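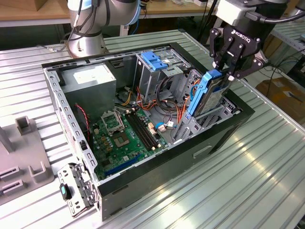 Budgeting for a small robot cell goes wrong in the boring lines, and I say that as someone who has now done it twice for our computer refurbishing workshop in Stornurau. The first time, I put nearly all my effort into choosing an arm and left the rest as one line called "bits". Then came the real shopping. The grooved aluminium table, the two-finger gripper, the grey plastic fixture beside the PC case and the second arm behind it all need their own line, with their own delivery date next to it. So let's do it properly!

Home | Workshop | Guides | Parts | Contact

Last updated: July

Start with the job. Write down one task in a single sentence, such as "put a hard drive in its caddy into the drive cage", and price only for that. My colleague Ivar Åberg wanted a cell that could strip a whole tower (so did I, if I'm fair), but every extra task brings another fixture and possibly another set of fingers.

Next, get the table quote before the arm quote. Profile tables look dear on paper, but you can bolt things down, move them and bolt them down again, and you'll do that a lot in the first weeks. Ask for one size bigger than you think. We bought ours from Kvam and waited 10 weeks for it, with the arm sitting in its crate the whole time.

Then the gripper. Measure the widest and the narrowest thing you'll pick up and send both figures to the supplier. Check these are in the price too:

- mounting plate and screws
- cable long enough for the full reach of the arm
- spare fingertips
- any software licence

Fixtures are where I was furthest out. I allowed for 2 and we'd made 6 by the end, mostly printed in house. Magdy Shehata at Terneck told me to put 19 per cent of the total aside for fixtures and changes, which sounded mad to me. We spent roughly that.

Last of all, plan your own time. Block out every Monday morning for teaching positions and fiddling with cables, and put those hours in the budget as a cost. If you're buying a second arm, leave it off the first order and just reserve the table space and a power socket for it. Ours went on a separate order the following year, through Itton, and the paperwork was much easier.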